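# Stain Resistance of Natural Stone Counters in Rental Kitchens

Project report, Materials in the Home, second term

## 1. Background

Onevgate is a block of rental apartments near our campus. Many of the kitchens were refitted with natural stone counters, mostly marble, and the tenants' handbook says very little about how to look after them. Our group wanted to find out which everyday foods mark marble, how fast they do it, and whether the sealers sold for home use make a difference.

Marble is mostly calcium carbonate. Acids such as lemon juice and vinegar react with it and leave a dull patch, called an etch. An etch is damage to the surface itself, so it can't be washed off. A stain is different. It happens when a colored liquid or oil soaks into the pores. A sealer slows down staining but does little against etching, and tenants often mix the two up.

## 2. Questions

1. How long can common foods sit on sealed and unsealed marble before they leave a mark?
2. Do two sealers at different prices perform differently?
3. What do tenants already know about their counters?

## 3. Materials and method

We bought 30 polished offcuts from Vadimau, a stone yard that sells leftovers by the box. All were the same type of cream marble. We divided them into three equal groups: unsealed, sealed with Maltero (the cheaper product), and sealed with Ketilsson. Each sealer was applied in 2 coats following the label, and the tiles were left overnight between coats.

The test foods were olive oil, black coffee, red wine, lemon juice and tomato sauce. We put one small spoonful of each on two tiles per group. On the first tile we wiped it off after 15 minutes. On the second we left it overnight. All tiles were then washed with dish soap and water and left to dry before we scored them.

Scoring was done by eye under the same desk lamp, from 0 (no mark) to 3 (clear mark from standing height). Two of us scored separately and we used the higher number when we disagreed.

Veining made scoring harder than we expected. Cream marble has brown and gray patches of its own, and a weak coffee stain next to a vein is easy to miss. We solved this by photographing every tile before testing and comparing afterward.
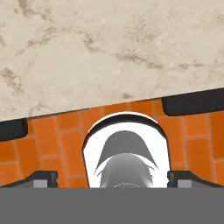
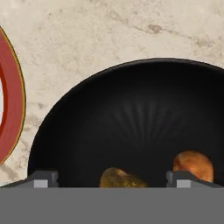
*Figure 1. Pale beige marble with brownish veining, two views (computer renderings).*

## 4. Results

Lemon juice scored 3 on every tile, sealed or not, even at the short time. Red wine also left a dull ring on all tiles, but the color only soaked in on the unsealed ones.

Olive oil was the clearest case for sealing. The unsealed overnight tile had a dark spot that was still there a week later. On both sealed groups the oil wiped off at the short time, and overnight it left a score of 1.

Coffee and tomato sauce fell in between. Maltero and Ketilsson gave the same scores for everything except overnight coffee, where Ketilsson did one point better. With only one tile per food and time, we don't think that is enough to say it is the better product.

## 5. Tenant survey

We put a short form in the mailboxes and got 554 written comments and answers back, counting each question separately. Most people knew marble could stain. Few knew that lemon juice damages it, and several said they clean with vinegar. Hardly anyone knew whether their counter had been sealed.

## 6. Problems

- One box of offcuts had been polished on one side only, and we used the rough side once by mistake. That tile was replaced.
- We did not test heat or scratching.
- Spoonfuls were not weighed, so amounts varied a little – mostly for the tomato sauce.

## 7. Recommendations

The handbook should tell tenants not to use vinegar or lemon cleaners on the counters, and to wipe up oil right away. The cheaper sealer seems good enough for a rental kitchen. We would also like the landlord to write down when each counter was last sealed and tape the note inside a cabinet door.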